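Unit 2: Church Employment and Conscience Clauses
Handout, revised Jul 10, 2018

Religious employers often add a conduct clause to teaching contracts. Read the Lustholm diocesan contract before class. Note two points:
the definition of "minister" in section 2
who decides whether a breach has taken place

A wide definition brings cooks and bookkeepers under the same rule as clergy. Courts tend not to review the choice of a minister, so the label matters more than the job description.
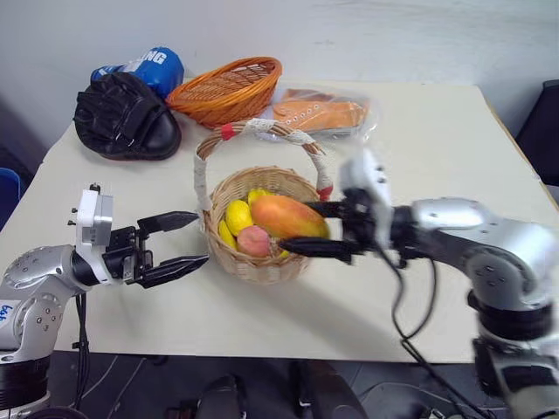 Tineke Verbruggen objects that the label is rarely tested, as most staff settle or resign before a hearing. Her point affects how we read the case record: reported decisions are a small share of disputes.

Terms to know: ministerial exception, public scandal, internal appeal.

Written work: 300 words on whether an internal appeal in the Lustholm contract is open to lay staff. Cite section numbers.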